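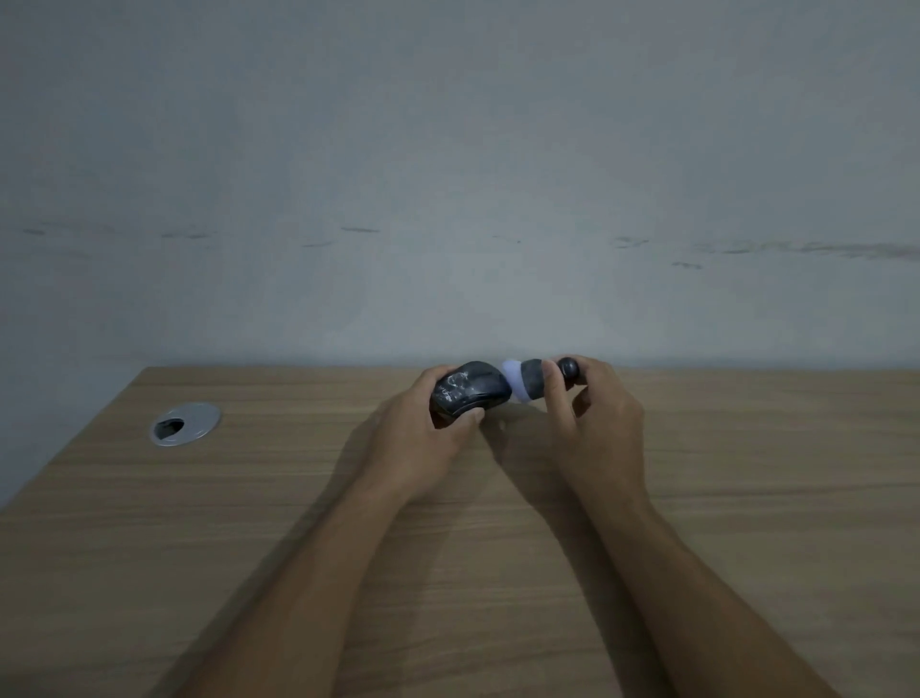 October, notebook 2, after lunch

Glue. Still glue. I had hoped to be writing about the finished boxes by now, but the boxes have other ideas, so here are notes for me and for King-fai, who asked and may regret it.

Recap for whoever picks this up cold: we are making clamshell boxes for the Nidport harbor ledgers. 18 volumes, all different sizes, several of them different sizes from themselves depending on which end you measure. Board is the gray stuff from Dullarwood, cloth is the dark green. The paste is Frøydis's wheat starch recipe and the PVA is the Zapata, the big tub.

**Warping.** Trays 1 to 4 came out of the press flat and stayed flat until morning. Then they curled toward the cloth side like toast. I blamed the board first, out of habit. Cut two offcuts from the same sheet, one with the grain running head to tail and one across, and covered both. The cross-grain one curled worse. Then I checked the trays and found that I had cut three of the four across the grain. So the board is innocent and I owe it an apology. Grain arrows in pencil on every sheet from now on, before it goes anywhere near the cutter, and on both sides, given who will be reading them.

Tray 4 was cut correctly and curled anyway. That one I put down to the paste. I had it too wet and went over the cloth twice while I was thinking about something else. Lining the inside with a medium paper pulled it most of the way back. It now rocks on the bench only if you go looking for it, and I have stopped looking.

**Mix.** Tried straight PVA on one tray: grabs too fast, no time to slide the cloth, and I got a lovely permanent crease on the fore-edge. Straight paste: all the time in the world, see above re toast. Half and half by volume is the one. Brush it from the middle out, wait until the shine goes off, then lay the cloth. Frøydis says she told me this in the spring. There's a page in notebook 1 in my own handwriting that agrees with her.

Do not make 500 ml at once. It skins over before you're halfway down and then you're picking bits out of the brush. Half that, lid on between trays.

**Measuring.** Spine piece is ledger thickness plus both trays' board plus a whisker. The whisker is the trouble. My whisker and King-fai's whisker turn out to be different animals, and box 6 closes with a gap you could post a letter through. Agreed whisker: one thickness of cloth, folded double, tested with a scrap off the roll. Write the number on the job sheet, not on your hand.

**Ledger 49.** (Their numbering, we don't have that many.) Text block has swollen at the tail, so it sits as a wedge. Frøydis wants a sloped insert in the lower tray so it lies level and the spine isn't carrying the weight. I said a plain pad would do. Made the plain pad. Made the sloped insert. It's two pieces of corrugated and one of foam, covered in the same paper as the tray, and yes, it's much better, she can have that one in writing.

**Tools.** The Cuter is dragging at the end of the stroke again and leaving a furry edge on the last inch. New blade didn't fix it. I think the clamp bar is out of square. Until somebody has it apart, cut oversize and trim by hand with the steel rule. Bone folder still missing. The teaspoon works, sort of.

**Next:**

- recut trays 1, 2 and 3 with the grain going the right way
- new spine for box 6
- line trays 5 and 7 before the paste goes off
- order more green cloth, same batch if they have it
- ask Nidport whether they want labels on the spine or the front. They have said both, in separate emails

King-fai has the press until four. I get it after that, and tray 8 goes in overnight with blotters either side, changed once before I go home.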